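생활공예 실습 II 강의 자료
제4주차: 선물 꾸러미의 구성과 포장

1. 학습 목표

본 주차에서는 여러 품목을 하나의 용기에 담아 전달하는 선물 꾸러미의 설계와 제작을 다룬다. 수강생은 강의를 마친 후 받는 사람의 생활 조건을 바탕으로 품목 목록을 작성하고, 예산표에 따라 재료를 조달하며, 천 주머니 한 점을 직접 재단하고 봉제할 수 있어야 한다. 제3주차에서 다룬 홈질과 박음질은 숙지한 것으로 간주한다.

2. 용어 정리

꾸러미: 용도나 주제가 연결된 세 가지 이상의 품목을 한 용기에 담은 것을 말한다. 단일 품목에 부속품이 딸린 경우는 제외한다.
중심 품목: 꾸러미의 주제를 결정하는 품목으로, 원칙적으로 하나를 둔다.
채움 품목: 중심 품목을 보조하는 소품 및 식품류를 통칭한다.
완충재: 품목 사이의 빈 공간을 메워 이동 중 파손을 막는 재료이다. 본 과목에서는 종이 완충재와 자투리 천만 사용한다.

3. 대상자 분석

품목을 고르기에 앞서 받는 사람에 관한 기초 항목을 기록한다. 연령대, 주거 형태, 취미, 식품 알레르기 여부, 향에 대한 민감도가 이에 해당한다. 출산을 앞둔 가족이나 회복 중인 환자에게 전달할 때에는 향초, 방향제, 에센셜 오일류를 목록에서 제외한다. 고령자용 꾸러미에는 뚜껑을 돌려 여는 유리병보다 쉽게 개봉되는 용기를 우선한다.

대상자 분석표는 배부한 양식 가-2를 사용한다. 항목을 비워 두지 말고, 확인하지 못한 내용은 "미확인"으로 기재한다.

4. 품목의 선정

중심 품목은 수강생이 직접 제작한 것이어야 한다. 지난 학기에는 뜨개 수세미, 누빔 냄비 받침, 자수 손수건이 주로 제출되었다. 채움 품목은 구입하여도 무방하나, 전체 부피의 절반을 넘지 않도록 한다.

식품을 포함할 때에는 소비기한을 먼저 확인한다. 전달 예정일로부터 최소 한 달 이상 남은 제품을 택하고, 직접 구운 과자류에는 제조일과 원재료를 적은 표를 붙인다. 봉지 제품은 부피에 비하여 가볍고 눌리기 쉬우므로 꾸러미의 위쪽에 배치한다.

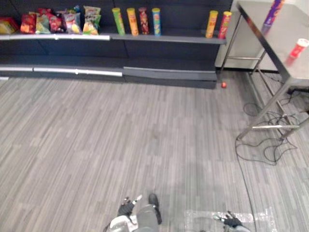
무게가 있는 품목은 바닥 중앙에 두고, 높이가 있는 품목은 뒤쪽에 세운다. 병이나 도자기는 서로 닿지 않도록 하나씩 종이로 감싼다. 배치를 마친 후에는 용기를 양손으로 들어 좌우로 가볍게 기울여 보고, 내용물이 움직이면 완충재를 보충한다.

5. 천 주머니의 제작

가. 재단
겉감은 가로 40cm, 세로 50cm로 두 장을 재단한다. 이 치수에는 시접이 포함되어 있다. 안감도 같은 치수로 준비하되, 얇은 면직물을 권장한다. 무늬가 있는 천은 위아래 방향을 확인한 후 초크로 표시한다. 끈은 길이 60cm로 두 줄을 자른다.

나. 봉제
겉감 두 장을 겉끼리 마주 대고 양옆과 밑을 박는다. 안감도 동일하게 박되 밑면 중앙에 창구멍을 남긴다. 겉으로 뒤집은 겉감을 안감 속에 넣어 겉끼리 마주 보게 한 다음 입구를 둘러 박고, 창구멍으로 뒤집어 공그르기로 막는다. 입구 아래에는 끈을 달 위치를 표시하고 양쪽에 한 줄씩 고정한다.

다. 마무리
실밥을 정리하고 중간 온도로 다림질한다. 화학섬유 혼방일 경우 반드시 덮개천을 사용한다. 이름표를 달고자 하는 수강생은 끈의 매듭 부분에 두꺼운 종이표를 묶는다.

6. 재료 안내

실습실에는 Himmont 면직물과 Gollo 재봉실이 비치되어 있으며, 수강생은 1인당 겉감과 안감 각 한 벌 분량을 사용할 수 있다. 추가분은 개인이 부담한다. Dunmore 리본은 색상별 재고가 일정하지 않으므로 특정 색이 필요한 경우 미리 신청한다. 사용한 재단 가위는 날을 닦아 제자리에 반납한다.

7. 참고 사례

Estavberg 생활공예관은 해마다 12월에 이웃 나눔 행사를 열고 있다. 최근 행사에서는 꾸러미 1,032점이 접수되었으며, 반려된 꾸러미의 주된 사유는 소비기한 표기 누락과 용기 파손이었다. 해당 기관의 접수 기준은 본 과목의 평가 기준과 대체로 일치하나, 용기를 종이 상자로 한정한다는 점에서 차이가 있다.

8. 과제 및 평가

수강생은 완성한 꾸러미 한 점과 대상자 분석표, 예산표를 함께 제출한다. 배점은 중심 품목의 완성도 60점, 구성 및 포장 40점으로 한다. 예산표에는 보유하고 있던 재료도 기재하고 비고란에 "보유"로 표시한다. 제출 시각은 오후 5시까지이며, 기한이 지난 과제는 감점 후 접수한다.

다음 주차 준비물: 시침핀, 30cm 자, 두꺼운 종이, 제작 중인 주머니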